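Tetimthorpe workshop completes gripper stage of shared robot arm

Aug 30, 2023

The Tetimthorpe Community Workshop has confirmed that the second stage of its shared robot arm, known to members as the Clurnel, is complete. The arm now carries a working two-finger gripper with a small camera mounted behind it, and has been cleared for supervised use on the electronics bench.

The project began as a members' proposal and has been carried out entirely on the premises, with six members taking part. Spending to date stands at £278, met from the workshop's equipment fund. The base and the lower joints were assembled during the first stage, which closed in July. The arm's motor driver boards were obtained second-hand through Trukier, a surplus parts dealer, and were tested individually before being fitted.

Work on the gripper took longer than planned. The first pair of fingers flexed under load and was withdrawn after a short trial. The replacement pair is stiffer and is attached to separate mounts, so that either finger may be removed without disturbing the other.

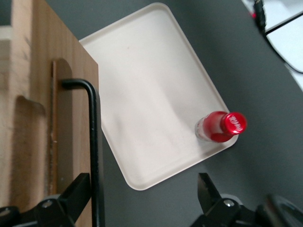

Handling trials are now the main business of the group. Each trial requires the arm to approach an object, close on it, lift it clear and return it to the same surface. Members have been asked to supply everyday items of awkward shape, and small bottles have been of particular interest to the group. A glass bottle laid on its side in a shallow tray, as with the red-capped one near the tray's right corner, obliges the arm to judge the direction of the neck before the fingers close. The low raised rim must also be allowed for when the approach is planned. Results are entered in the bench log, which held 3,452 recorded movements when the stage was signed off.

The control software was written by members and is based on a set of routines called Chiba, first prepared for the workshop's drawing machine. It runs on a desktop computer beside the bench. Copies of the source files and the drawings for the finger mounts may be requested at the front desk by any member who wishes to build a similar arm at home.

Until further notice, the arm may be operated only when a trained member is present. Three members have completed the training at the time of writing, and further sessions will be announced on the noticeboard. Users are reminded that the bench must be cleared of personal tools before power is switched on, and that the emergency stop must be tested at the start of every session.

The third stage will concern the wrist joint, where a small amount of play remains. Parts have been ordered and the arm will be out of use while they are fitted. Members with experience of bearings or small gearboxes are invited to leave their details with the workshop office.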